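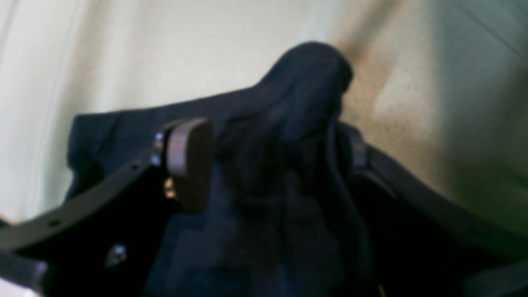
Volby Brushed Cotton, Navy
Sold by the metre from the roll

Volby is our mid-weight brushed cotton, dyed in the yarn and finished on one side only. It is used mostly for overshirts, pyjamas, children's trousers and the linings of heavier coats. Navy is the darkest shade in the range and the one we sell most of, along with Oatmeal and Brick.

The cloth is woven for us by Romberg, who also make our Bromalel canvas and the Thongsuk shirting. All three are kept on the same racks in the warehouse and can be cut and posted together.

Details
Fibre: 100% cotton
Weave: 2/2 twill
Finish: brushed on the face, plain on the back
Stretch: none
Minimum order: half a metre
Sold in: half-metre steps, cut in one piece
Shades: Navy, Oatmeal, Brick, Moss

Handling and drape
Volby is soft from the first wash and gets softer over the next few. It hangs well but has some body, so gathers and pleats stay full and do not collapse flat. For a close-fitting garment we would go to the Thongsuk instead, as Volby adds bulk at the seams. Two layers go through a domestic machine without trouble. At collar points and belt loops, where there may be four or more, trim the seam allowances back and turn the wheel by hand.

The brushing gives a slight nap. You will not notice it on a cushion, but on a shirt or a pair of trousers the front and back can look like different shades if the pieces are cut in opposite directions. Lay all pattern pieces the same way up and allow a little extra cloth.

Washing
Wash before cutting. Cotton of this kind shrinks, mostly along the length, and nearly all of it happens in the first wash. Use a 40 degree cycle if that is how the finished garment will be washed, or a cooler one if not, and dry the cloth in the same way you mean to dry it later. Overcast the cut ends first or they will fray into a tangle.

Navy should be washed on its own the first time and with dark colours after that. It will lose some dye. Do not use bleach or a powder with brighteners. Turn garments inside out for washing and ironing - pressing on the brushed side flattens it and can leave a shine. A pressing cloth is enough if you have to work from the face.

Dark shades also pick up lint. A clothes brush works better on this cloth than a sticky roller, which tends to pull the surface up.

Needles and thread
A universal needle in size 90 suits most seams. Change to 100 for hems over thick side seams. Ordinary polyester thread is fine. We keep a matching reel for each shade, listed under Threads. The navy reel looks slightly bright on the spool and sews in darker.

Samples
Samples are cut by hand and sent by ordinary post. They are large enough to wash, and we suggest you do so if you are matching Navy to something you already own. Colours on a screen are a guide only, and dark blues are the least reliable of the lot. You can order up to four samples at a time across any of our cloths.

Cutting and returns
Lengths are cut to order and cannot be returned unless there is a fault. Please check the cloth before you wash or cut it. If you find a flaw, tell us where it falls in the length and we will replace the piece or refund it, whichever you prefer. Small slubs in the yarn are normal and are not treated as faults.

If you need more cloth for the same project, quote your order number and we will try to cut from the same roll. Dye lots vary a little and we cannot match one once the roll is finished.

Stock
Navy: in stock
Oatmeal: in stock
Brick: 19 metres left on the present roll
Moss: sold out, next delivery expected in June

Stock last checked Sunday, August 18, 2019

See also: Bromalel canvas, Thongsuk shirting, Threads, Interfacings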